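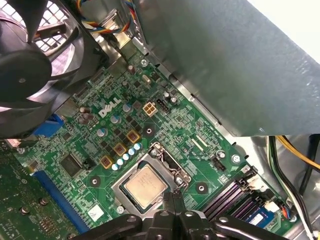 Hollmont met en service la cellule de démontage Drirketia et publie sa procédure d'entretien

Communiqué de presse, 4 août 2023

Hollmont annonce la mise en service de la cellule Drirketia dans son atelier de Thevar. La cellule est affectée au démontage de composants sur cartes mères d'ordinateurs de bureau, carte laissée dans son châssis. Elle comprend un bras à six axes, une pince à doigts articulés et une caméra compacte fixée au poignet. Les essais de réception ont débuté en mai et ont porté sur 836 cycles d'approche.

Le réglage de la cellule s'effectue en trois temps. L'opérateur bride d'abord le châssis à plat sur la table, capot déposé, puis relève l'origine sur deux trous de fixation situés près du support de processeur. Le bras exécute ensuite une approche à vide, pince ouverte, à 35 mm au-dessus de la carte. La vitesse est limitée à 100 mm/s pendant cette phase. L'étalonnage entre la caméra et la pince est enfin contrôlé sur une mire, dont la position est enregistrée dans le journal de la cellule.

Le passage des doigts entre les barrettes mémoire, les condensateurs et le support constitue la principale contrainte géométrique. Le point d'entrée est donc défini pour chaque modèle de carte, et non pour chaque format de châssis. Les faisceaux d'alimentation restés en place sont déclarés comme zones interdites dans le programme.

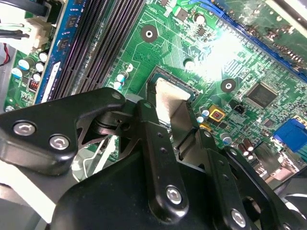
L'entretien de la pince est programmé tous les 200 cycles. Il comprend le contrôle du serrage des vis d'articulation, la mesure du jeu aux pivots et le nettoyage des doigts au chiffon non pelucheux. Les vis desserrées sont déposées, dégraissées et remontées au frein-filet faible. Un jeu supérieur à la tolérance entraîne le remplacement du doigt complet – les axes ne sont pas fournis séparément. Après toute intervention sur la pince, l'étalonnage est repris depuis l'origine.

Le câble de la caméra fait l'objet d'un contrôle distinct. Il doit conserver une boucle libre au poignet sur toute la course du sixième axe. L'éclairage est vérifié à la même occasion, les reflets sur le vernis de la carte pouvant masquer les repères de positionnement.

« La majorité des arrêts relevés pendant la réception venaient d'une reprise d'origine incomplète après remontage d'un doigt », indique Dean Lightfoot, responsable des moyens d'essai chez Hollmont. « La procédure bloque désormais le départ cycle tant que la mire n'a pas été relue. »

La société Clellow assure la fourniture des pièces de rechange et la maintenance de second niveau. La fiche de réglage et la nomenclature des pièces d'usure sont disponibles sur demande auprès du service technique de Hollmont, site de Thevar.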